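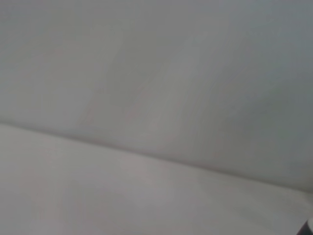 Speaker notes - Tyre management in club endurance racing
Club evening, April, start 7.30 pm

Slide 1. Welcome
Thank the club for the invitation. Say my name slowly. Tell them I will speak for 25 minutes and that questions are welcome during the talk, I prefer it so.

Slide 2. Our season in short
We ran the Tendular car in the national endurance series, car number 28, with two drivers, Eamon Lynch and Gearóid Sheehan. Over the season we completed 2094 racing laps, and 3317 if we count testing and practice. Ask who in the room has driven a race longer than one hour. Wait for hands.

Slide 3. The problem at Lollden
Lollden is a short circuit with many right-hand corners, so the left front tyre does most of the work. In our first race there Gearóid lost 13 places in his last stint. The engine was healthy, the brakes also. The tyre was finished and we had left him out too long.
(Show the lap time graph. Do not read the numbers aloud.)

Slide 4. What we changed
First, pressures. We had copied them from the Bimitex team, who have a heavier car. This was my mistake and I should say it clearly.
Second, the out lap. Eamon used to push from the pit exit. Now he takes the first lap more gently, and the surface of the rubber stays in better condition.
Third, we talk on the radio every five laps, only one question: front or rear? The driver answers with one word.

Slide 5. Conneely round
Tell the story of the safety car. We pitted one lap before it came out and lost our lead - bad luck, no strategy can help you there. But our tyres lasted to the flag and we recovered to fourth.
If time is short, skip this slide.

Slide 6. For teams with a small budget
A good pressure gauge and a notebook. Write down the track temperature each time you measure. Use the same gauge all year, even if your neighbour has a nicer one.

Slide 7. Questions
Someone will ask about used tyres for qualifying. Answer: yes, we did it twice, and I would do it again at Lollden but not at Conneely.
Remember to give the projector cable back.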